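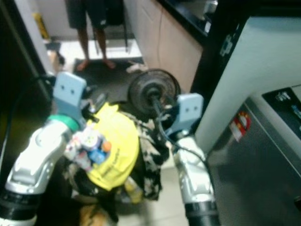

Head camera view, laundry sorting episode, both arms raised over the pile.

prorkia-snag-logs

Last updated: May 3, 2018

Logs and notes from the two-arm fabric sorting runs where a cable or a piece of cloth stopped the robot from finishing a motion. The runs were recorded in homes in Edthorpe. Clean runs are kept in a separate set and are not included.

Contents

The set has 700 episodes, one folder each. Each folder holds the head camera video, joint positions and motor currents for both arms, gripper commands, and a text file called fault.txt. Episodes are cut from the start of the task to ten seconds after the stop.

The fault

In November the right arm began stopping partway through the lift with an overcurrent code on the wrist joint. We first blamed the wrist motor and replaced it. The stops came back the same day. The logs showed current climbing slowly over the last part of the lift, with no spike, and that matched a cable going tight. With more slack the code went away, but the loop then caught on things in the pile.

13 episodes ended with an emergency stop pressed by the operator. In 3 of them the arm kept pulling after the stop command was sent by software. The cause was a queued motion command that had not been cleared. Controller version Jin 2 clears the queue first. Do not replay these episodes on hardware with an older controller.

Labels

cable: the arm was held back by its own cable
cloth: a gripper or joint was caught in fabric
queue: motion continued after a software stop
unknown: the log does not settle it

Known problems

Episode 3054 has no left arm currents. Episode numbers come from the full recording run, so there are gaps. Some cable labels may really be cloth, as the two look alike in the current data. Check the video before relying on them.

Use

Keep people out of reach of both arms during any replay, and keep the hardware stop in hand.

Contact: the Prorkia maintainers, Zustinstead office | Back to top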